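Week 5: Who Pays for the Empties?

Okay, so last week we ended on deposit schemes, and I promised we'd get to the money. I love this topic, so stop me if I run on!

The basic idea is old. You pay a little extra at the store, you bring the container back, you get it returned. What I want you to look at is the deposits that never get claimed -- somebody keeps those, and who it is changes how hard they try to make returns easy. Malou Thygesen's chapter (start at page 126) is great on this.
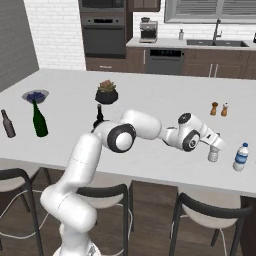

Two kinds of scheme

1. Return to retail. The store takes everything back. Shoppers like it, small shops hate it.
2. Return to depot. Cheaper to run, but you need a car (or a very patient bus driver).

For Friday

Read Trịnh, section 2, and skim the Tullberg case. Come with one question about glass versus plastic. Loan Trịnh thinks refilling beats recycling over short distances -- I mostly agree, but push back if you don't!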